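Workshop notebook, Monday, second entry

Back on the table again, since the morning entry was mostly me complaining about the delivery. Volkan Çınar came by while I was writing and asked why I was fussing over a tabletop, and I told him he would be fussing too if he had to set the small things out on it all through August. He laughed and then stayed for most of an hour, so I think he agrees with me.

The old top (the gray one from Radonjić) was fine for heavy items but terrible for little ones. Anything round wandered toward the low corner, and the dark spots in the laminate made it hard to tell where a thing began. The new wooden one is so much nicer! It is pale and even, and the corners are a little rounded, so I have stopped bruising my hip on the way to the shelf. I paid 200 for it from the Drorullow people, plus 40 for the delivery, and I would pay it again.

For the layout I kept things simple. The orange bowl goes near the center and the white bone off to its lower right, lying at a slant. I tried it for a while with the blue cup from the Flandel set as well, but it crowded everything, so the cup went back in the drawer. I do like the orange against that wood. It is a cheerful little bowl, and you can find it from the doorway without your glasses on. 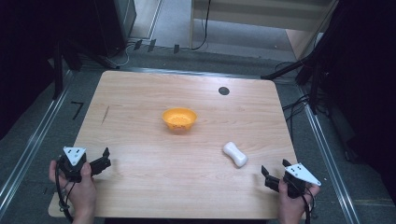
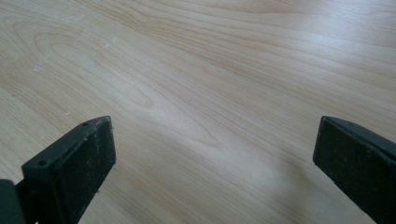
Table layout with the orange bowl and the white bone (first), and the wood grain at a low angle (second).

Two things about the surface, while I remember them. There is a thin dark scratch on the left side, faint but long enough to bother me. I ran a fingernail over it and could barely feel it. Volkan thinks a bit of furniture wax would hide it, and I have a tin of Trukuso wax somewhere under the sink, so I'll try a dab at the back corner before I go anywhere near the scratch itself. Please don't sand it, anybody. I mean it kindly, but I remember the bench.

The other thing is the finish. It has more shine than I expected from the sample, and when you get down low there is a soft whitish patch of glare that eats up the grain. I would rather not lose it, as the grain is lovely, with those big nested arches like the inside of a cut onion. Down low is also where the little whitish specks show up. I can't decide if they are crumbs or just dust. There are darker specks in the bowl too, so the bowl gets a rinse and the top gets a wipe with the soft cloth (the yellow one, kept dry, and please not the one from the coffee corner).

Left to do: try the wax, wipe down, ask Drorullow if they sell the same top in a matte finish, and find a plug for the round hole at the right side before a pencil goes down it. I measured nothing today and I'm at peace with that. The ruler is on Volkan's desk if anyone wants it.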